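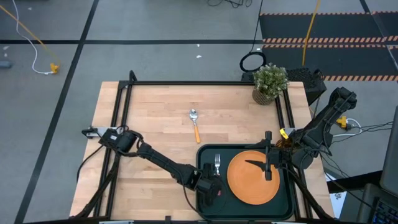
I have wanted to write about the Plondo slow cooker for ages, and I kept putting it off in case it broke and made a fool of me. It hasn't broken. It has been on my worktop for 18 months now, through two winters' worth of stews and a very odd summer when I got keen on cooking beetroot in it, and I still get a little lift when I come in from work and the whole flat smells of onions. The food it makes is mostly brown, I'll give you that. Brown beans, brown beef, brown lentils. But brown food looks lovely against a bit of colour, and an orange plate on a dark green tray, with a fork and a spoon with an orange handle, is as cheerful a setting as any stew could wish for. I used to own nothing but white plates and I think it did my cooking no favours at all.

So, the pot. Plondo make it in a small and a large and mine is the large, in a colour they call oat. It's an oval stoneware dish that sits inside a metal shell, with a glass lid and one dial on the front. Off, low, high, warm. There is a model up the range with a timer and a screen, and I very nearly bought that one, and I'm glad my bank balance talked me out of it. My last cooker, a Grirnau, had a screen and eleven programmes (one of them was for yoghurt) and it forgot everything it knew whenever the fridge tripped the electrics. I would come home to cold raw carrots and a flashing row of noughts. The Plondo's dial can't forget anything. If the power goes off and comes back on, it carries on from where it was, although you do then have to use your head about whether the meat is still safe to eat.

The first thing I made was beans, and beans are still what it does best. A full 800 grams of dried haricots, soaked overnight and boiled hard in a saucepan first (please don't skip that with kidney beans in particular, they need the proper boil before they go anywhere near a slow cooker), then into the pot with an onion cut in half, a bay leaf, a glug of oil and enough water to cover. Low, all day. They come out whole and creamy and the liquid around them is so good that I drink it from a mug. I freeze most of them in flat bags. Then on a Tuesday when I can't be bothered with anything, it's beans and their broth with greens thrown in, and supper is done in the time it takes to make toast!

Beef shin is the other great success. I brown it first in a frying pan, and I know plenty of people say you needn't, but I've done it both ways and the browned one tastes twice as good. Then 375 ml of stock, and that really is all it wants. This is the thing I got wrong for months. Nothing boils away in there, so if you follow an ordinary oven recipe you end up with soup. I had several weeks of very tasty, very thin beef water before my neighbour Hernán Giraldo looked into the pot and asked me kindly where I'd put the sauce. Go low on the liquid. It will look far too dry when you put the lid on and it will be right by teatime. 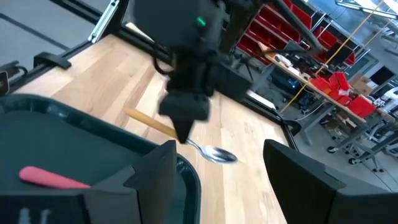

The spoon, with its shiny steel bowl.

On the subject of lids, this one is heavier than the Grirnau's and sits down properly into a groove, and a ring of water gathers in that groove and seals it. It's clever and simple and I love it. The one snag comes when you take it off, as the water runs down your wrist if you tip it the wrong way. Tilt it away from you, over the pot. The knob on top stays cool enough to hold with bare fingers on low, but on high I'd use a cloth. The handles at the sides are part of the outer shell and they do get hot, hotter than I'd like, and I would take a mark off for that if I gave marks.

The stoneware dish lifts out. You can take it to the table, and it holds its heat so well that people can have seconds an hour later without anybody getting up to warm anything. You can't put it on the hob, and the leaflet says not to put it in the oven above a gentle heat either, so if you want a crisp top on something you'll need to move it to another dish. I do that with sausages and beans: ten minutes under the grill in a roasting tin with breadcrumbs on. It's an extra thing to wash but the crust is worth it. There are pots you can buy with a metal insert that goes straight on the hob, so you can brown and slow cook in the same thing, and if washing up is what puts you off cooking then have a look at one of those. I tried my sister-in-law's and the coating was already coming away in the bottom. The stoneware on mine looks the way it did on the first day, apart from a small grey scratch which I put there with a masher in a moment of temper.

Cleaning is easy. Fill it with warm water and leave it, then wipe. The outer shell is another matter, with a narrow gap around the rim that catches drips and bakes them on, and I've been going round it with an old toothbrush. I could wish for a smoother rim. I could also wish for a longer lead! The one it has is so short that the pot can only live in one spot in my kitchen, squashed between the kettle and the bread bin, and I've had to move the toaster into what I grandly call the pantry. It's a shelf.

How about the things it does badly? Pasta, for a start. Please don't. Chicken breast goes to string, although thighs on the bone are gorgeous and take any amount of cooking. Rice I've given up on completely after it made something I could have hung wallpaper with. Milk and cream split if they go in early, so I stir them in at the end with the heat off. Fresh herbs turn to black threads and want adding at the table. Garlic gets very gentle and sweet, which I'm fond of, but if you like a kick you'll need to put some more in raw right at the end. 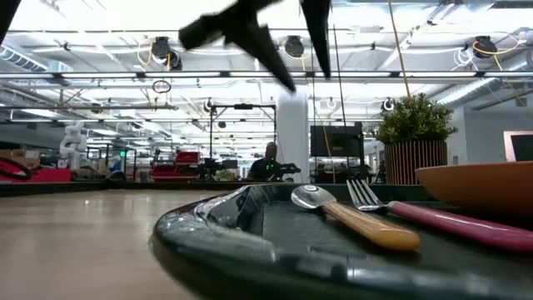
Then there's the seasoning, and it took me far too long to learn that long slow cooking flattens everything out. You taste it at the end and think, well, that's nice, but it's a bit dull. It nearly always needs something sharp. A spoonful of vinegar in the lentils, the juice of half a lemon in chicken, a bit of chopped pickled chilli over the beans. I keep a jar of capers by the stove for this very purpose and I get through them at a shocking rate. Salt I add in two goes, some at the start and the rest after I've tasted, and I've never had a pot come out too salty that way.

Porridge deserves a mention. Pinhead oats, water, a pinch of salt, on low overnight. It comes out as thick and smooth as custard and it's waiting for you when you stagger in. The edges catch a little, and you can either scrape those off or be like me and eat them first with brown sugar. Do make a decent quantity, though, as a small amount spread over the bottom of the large pot will dry out long before you're awake. The same goes for everything you cook in it. It wants to be at least half full. If there's only you at home and you haven't much freezer space, get the small one, and don't let anybody in the shop tell you the large is better value.

And the beetroot, as I brought it up. Scrub them, leave the skins on, wrap them one by one in foil, no water at all, high for the afternoon. The skins slip off in your hands and the inside is dark and sweet and earthy. I ate them with yoghurt and horseradish most of May and made a right mess of a tablecloth. No oven on, no steam in the kitchen. I've since done potatoes the same way, and they're good too, soft all through with a leathery sort of skin, though I wouldn't call them baked potatoes to anyone who knew better.

The low setting on mine seems to run a touch warm. I've found that recipes which say eight hours are usually done in seven, and with lean meat it pays to look. With beans or shin it makes no odds. The warm setting is properly warm and has saved several suppers when the trains were up the spout.

I'm told Plondo have changed the colours for the new one and that oat has gone, which I'm sorry about, but the inside is meant to be the same. I've got a shoulder of lamb going in tomorrow morning with apricots and a cinnamon stick, and I'll be thinking about it all day at my desk.

Dayana Alvarado
25 September 2024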